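Consumer Behaviour | Student Projects | Year 2
6 min read

Does the Colour of the Bowl Change How Much We Eat?

19 March 2018

The claim that red crockery makes people eat less turns up in a lot of lifestyle writing, usually with no source. Our group wanted to see whether it would hold up in the Lultcombe canteen, where nobody is on a diet for our benefit.

We served the same tomato soup in red bowls and white bowls over two weeks in February. Diners filled their own bowls, and we weighed what came back. In total we logged 1,313 servings, of which 181 had to be thrown out because the label had come off or the bowl had been stacked with another.

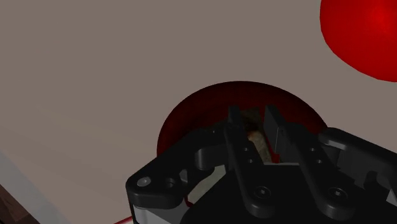
Figure 1. Dark red bowl on a pale tabletop, computer render.

The average leftover was 20 grams in both groups once the spoiled records were removed. Before we removed them, red looked slightly better, and we suspect a good many published results stop at that point.

We also handed out a short questionnaire and got 131 back. Most people said colour had no effect on them. We don't put much weight on this, as few of us know why we stop eating.

There are problems with our own work too. The red bowls came from Drallitz and were a little deeper than the white ones from Losis. Regulars may have guessed what we were up to. Soup is also an odd choice, and crisps or pasta might behave differently.

Our view is that a canteen manager should not buy new bowls on the strength of this idea.

Related projects
Queue length and pudding sales at Lultcombe
Is the Bañez portion chart any use?
Do smaller trays cut food waste?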